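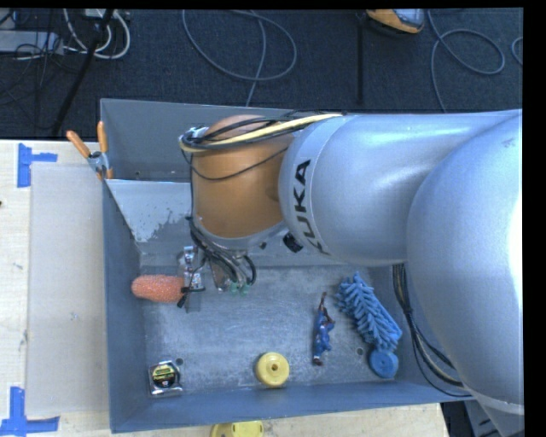 Dasterwood Allotment Association
Minutes of the winter meeting, 15 December 2022

Present: Mutua Nyaga (chair), Njoroge Simiyu (minutes), plot holders from the top and middle fields. Nobody came from the bottom field, although the water item was put on the agenda at their request.

Apologies: two, one of them received after the meeting had started.

1. Last minutes

Agreed, with one change. The previous minutes said the gate lock "has been replaced". It has been oiled. Mutua Nyaga asked that the minutes say what was done and leave out what was hoped for.

2. Water on the bottom field

The Zorken proposal was read out in full. It offers a buried pipe from the standpipe by the main gate to the bottom field, with three new taps, for 600 pounds.

Njoroge Simiyu doubted the price. The trench would be 47 metres long and would go under the cinder path, and the quote does not mention putting the path back. It does not mention the tap fittings either, unless "sundries" is meant to cover them. He had rung to ask and was told that everything would be "sorted on the day". He did not find this a comfort.

A plot holder from the middle field said the pressure at the main gate is poor in summer as it is, and that three more taps would only spread the same trickle over a wider area. Mutua Nyaga asked if anyone had measured the flow. No one had. It was pointed out that a bucket and a watch would do it.

There was some support for getting on with it before the price goes up. The chair said she had heard that about every quote brought to this meeting and could remember only one that did go up.

Agreed: no order to be placed. Njoroge to ask Zorken for a written breakdown, including the path. Flow to be measured at the gate and at the middle field tap before the next meeting.

3. Compost

The trial of Mollel compost activator has ended. Two heaps were treated and two were left alone. The report says the treated heaps "did noticeably better".

Questions were asked. Both treated heaps were by the south hedge and had lids. Both untreated heaps were open to the rain, and one of them was mostly cabbage stalks. The plot holder who wrote the report accepted this but said the difference was clear to anyone with a nose. Njoroge said a nose was a fair test of a smell and a poor test of a powder.

It was suggested that the trial be run again with the heaps side by side. This was not popular, as it means moving a heap. It was also suggested that the rest of the tub be used up and the matter dropped. Agreed by a show of hands, the chair not voting.

4. Rents

The proposed rise was put off in the autumn so that figures could be brought. The figures brought were last year's with the heading changed. Balance in the account is 200 pounds after insurance, or it may be a little less if the skip has not been paid for. Mutua Nyaga said she would not ask people for more money on the strength of "it may be".

Deferred again. Proper figures by February, or the rise falls.

5. Waiting list

The list stands at 30 names. Njoroge thinks a good many of these have moved away or lost interest, and pointed out that the last four people offered a plot did not reply. A letter will go to everybody on it asking if they still want to be considered. Stamps to be claimed from petty cash, with a receipt this time.

The idea of splitting full plots into halves was raised once more. Those in favour said it would clear the list faster. Those against said it would mean twice as many sheds. No vote taken.

6. Seed order

The group order will go to Cletis as before. The discount was queried: members who compared last year's prices with the garden centre found the onion sets dearer after postage. The broad beans were cheaper. Agreed to order beans and peas together and leave people to buy their own onions.

Order forms to Njoroge by the end of the month. Late forms were taken last year and will not be this year. (The chair asked for it to be noted that this was also said last year.)

7. Any other business

Rats. Seen near the middle field shed by two people, and heard by a third — the chair accepted the first two. Members are asked not to put cooked food on their heaps.

The notice board door has swollen and cannot be opened. The notice about this is inside it.

Next meeting in February, same room, date to be sent round.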